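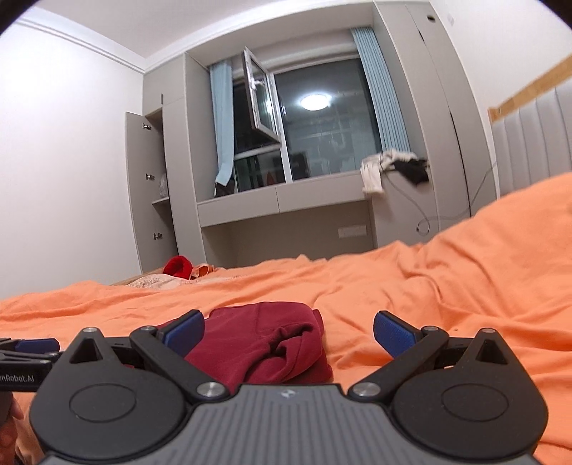 **Davent Textile Fund opens second round of grants for clothing repair**

30/07/2022

The Davent Textile Fund has opened its second round of grants for community clothing repair and reuse. Applications will be accepted from nonprofit groups, public libraries and adult education centers in the Wasness area.

Awards will cover sewing supplies, room rental and instructor fees for up to 2 years. Groups that received support in the first round may apply again, provided that their final report has been filed.

"Many households put away clothing that needs only a seam closed or a hem turned," said Zeeshan Dogar, director of the fund. "The first round showed that residents will attend a repair session when it is held close to home and in the evening."

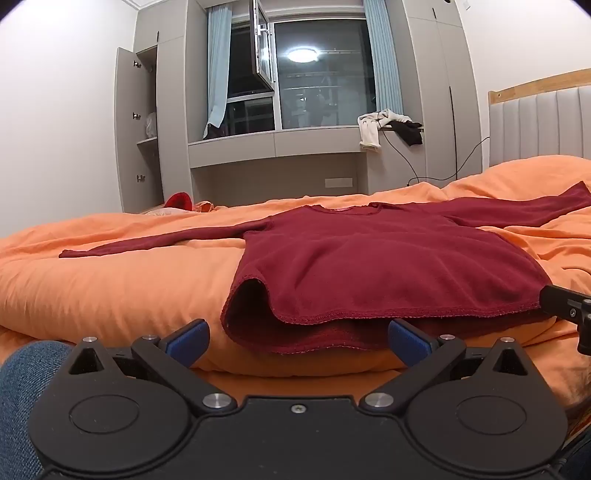
According to the fund's report on the first round, published in May, knitwear and long-sleeved tops were the items most often brought in for mending. The report lists 95 repair sessions held at 3 sites, with the Skeltar Street library hosting the largest share. Demand for instruction in hand sewing exceeded the number of seats at every site.

The new round adds a separate category for training. Under this category, a group may request funds to prepare new instructors, including the cost of course materials. Junaid Lodhi, who managed the Skeltar Street sessions, will advise applicants on lesson plans and scheduling.

Applications will be reviewed by a panel made up of Uldis Ķēniņš, Jhonatan Ticona and a representative of the Wasness library system. Panel members may not vote on a proposal from a group with which they are affiliated.

Application forms are available at all Wasness library branches and at the fund's office in the Durrani Building. Completed forms must be signed by an officer of the applying organization. Questions may be directed to the grants office during regular business hours.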